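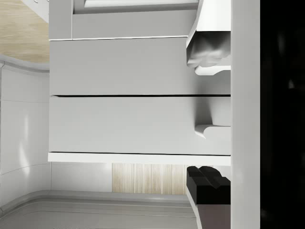 The drawer task failed in 40 of the last 100 simulated episodes, and the log blamed the grasp in every one of them. The log was wrong. Notes from the weekend, mostly so I can find them again in July when I have forgotten all of it.

The stack is Riltitz for physics and Plesinard for motion planning, with my own controller, Flevier, between the two. Flevier reports GRASP_LOST whenever finger effort drops below a threshold during a pull. I had spent two evenings tuning friction on the handle pads before I plotted effort against joint position and saw that the drop came 9 control steps after a much larger spike. One finger was loading against the cabinet during the approach. The solver then pushed it back out, and the controller read the rebound as a slip.

The planner never flagged a collision. It had a cabinet in its world model, but the handles had been merged into the drawer fronts when the mesh was simplified. As far as Plesinard knew, the fronts were flat.

The tabletop runs use the same export path, so I went back through those too. Anything with openings or a raised rim was suspect – crates and plates first.

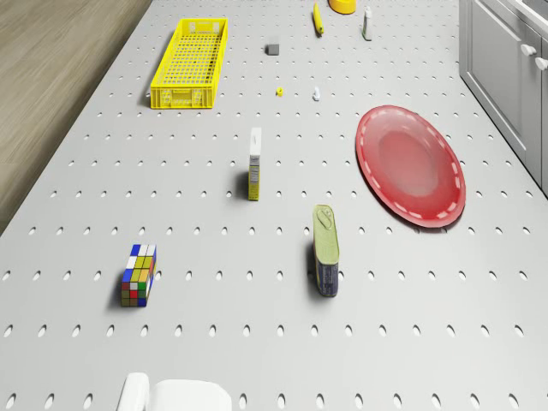
What the planner was missing

The crates had been replaced by convex hulls, closed across the top. The red plate was a solid disc as high as its rim. Neither had caused a logged fault, only detours and the odd refused placement, and I had put those down to bad sampling.

I rebuilt the collision meshes with a proper decomposition and added a check at load time that compares planner volume to physics volume for every object.
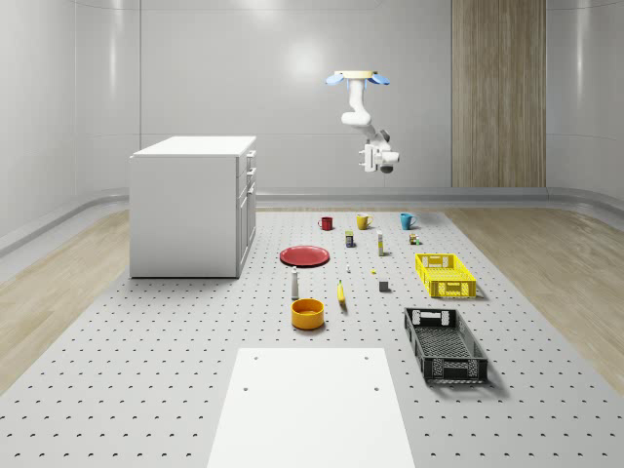 The check adds 319 ms to startup, a cost I can live with. It fails hard on a mismatch, and there is no flag to turn it off.

One safety point before any of this goes near hardware. A force spike on approach now stops the arm and holds position. The old behavior was to open the fingers and retry, and with a finger wedged behind a handle that is the wrong move. The retry logic is still in the Mathew branch and needs to come out of there as well.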